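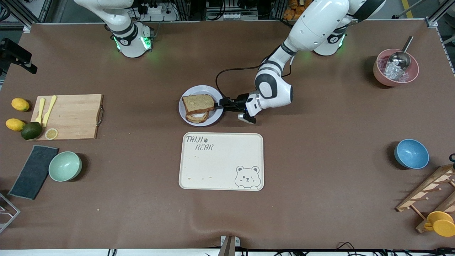 Mebrat Weldu says you butter right to the crust or you don't bother. Every corner. She said it twice on the phone and once more by text, after I'd told her this piece was about lunch and could she keep it short.

So, the sandwich. Plain one, two slices, pale filling. Whole-grain if it's a weekday. I've been eating them at my desk for most of my working life and never thought I'd get a page and a half out of it, but the magazine wanted something on the small kitchen and how people really use theirs, and what people really make in theirs is this.

Start with the bread. Weldu ran the lunch counter at Tekleab for 18 years and buys hers unsliced, then cuts it herself the next day. Fresh is too soft, she says. The knife drags, the filling ends up on your thumb. I tried it both ways and she's right about the drag. Less sure about the next-day part - mine went stiff at the edges, but my kitchen is dry.

The filling goes on thin. Thinner than you want. At the counter she sold up to 341 sandwiches on a market day and says the complaints were always about too much, it squeezes out the far side on the first bite and then you're wearing it.

Lemon. A few drops in a soft white filling, no more. Cut a round off the end and squeeze that over the bowl, keep the rest of the lemon whole as long as you can. Leave the round on the board while you work, you'll want it again if an avocado comes into it.

Avocado on the side, in my house. Sosina Worku puts it inside and I've stopped arguing. Worku writes the packed lunch column for the Drimotgate weekly and has opinions on knives, mainly that a plastic spreader beats a metal one on soft bread. Two of them, one for butter and one for the filling, so you aren't wiping between slices. They cost next to nothing. I bought a pair on her say-so and now can't find my old butter knife, havent looked very hard.

**The tray question**

Worku wants a tray between the board and the plate. Cut on the board, build on the tray, then lift onto the plate. Crumbs land in one place and you tip them in the sink. A light-colored one shows what you've missed. Hers is from a shop in Lodberg and has a chip out of it. You can get them with cartoon bears on, Taiji Bear and so on, with a winking face down in the corner, and I'd take one of those over plain white any day. Makes the counter look less like a canteen.

Weldu never used a tray. Board, plate, next customer. But she had a yard and a half of steel counter, and I have 36 inches between the stove and the wall, with the dish rack eating half of it.

That's the real problem in most small kitchens, the rack. Worku moved hers to the right-hand side with the bowls next to it, so the left was free for the board and the fruit. Took her 17 minutes, she says, and she hasn't moved a thing since September. I did the same on Sunday. The bowls keep creeping back to the middle. Still - I made lunch without putting anything on the stove, wich is a first.

**Getting it on the plate**

Pick it up by one edge and the top slice slides. Weldu's way is a flat hand underneath. Worku pinches the side and moves fast. Either way it lands a bit crooked and you can leave it crooked. Weldu wouldn't. She'd square it up with the back of the knife before it went over the counter, and the plate had to have a rim, always, so the customer could carry it with a thumb on top.

Cut or whole? Whole, both of them. First time all week they agreed on something. Weldu says a cut sandwich dries from the middle, and at the Troton branch they cut everything in triangles, and look at Troton now. I asked what happened at Troton. She said it was a phone place these days and did I have any more questions because she had bread to slice.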